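Handling Rules for Bagged Items at Shared Robot Tables: Frequently Asked Questions
Forkley Automation Centre, Sirnthorpe site. Revised Sun 23 August.
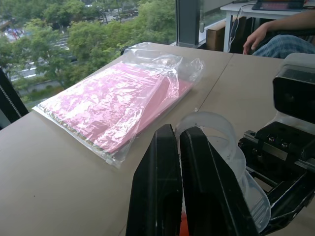 Who must follow these rules?

All staff, students and visitors who operate a robot arm at a shared table, or who sit within reach of one. Questions of scope should be sent to Ekaette Eze.

May clear plastic packaging be used as a test item?

Yes. Clear bags reflect light and change shape when gripped, so each bag must be entered in the item register before its first use. A bag that has split is to be withdrawn.

May an item be placed across the seam between two tables?

No. The whole item should lie on one table surface at the start of each run.

May a person remain seated near the table during a run?

Yes, provided that the person has been briefed and the arm is set to reduced speed. Hands must be kept clear of the working area while the arm is moving. The operator should be able to reach the stop button at all times.

How often must the gripper be checked?

The fingers and mounting screws are checked at the start of each day and again after every 100 runs. Loose screws are reported to Iulian Mihăilă and the arm is left switched off until he has signed the sheet.

How long are run records kept?

Two years. Records made under the earlier Zinach procedure may be requested from the site office, extension 1330.

When will the rules next be reviewed?

In October. Comments should reach Yiğit Dönmez at least two weeks before the review meeting.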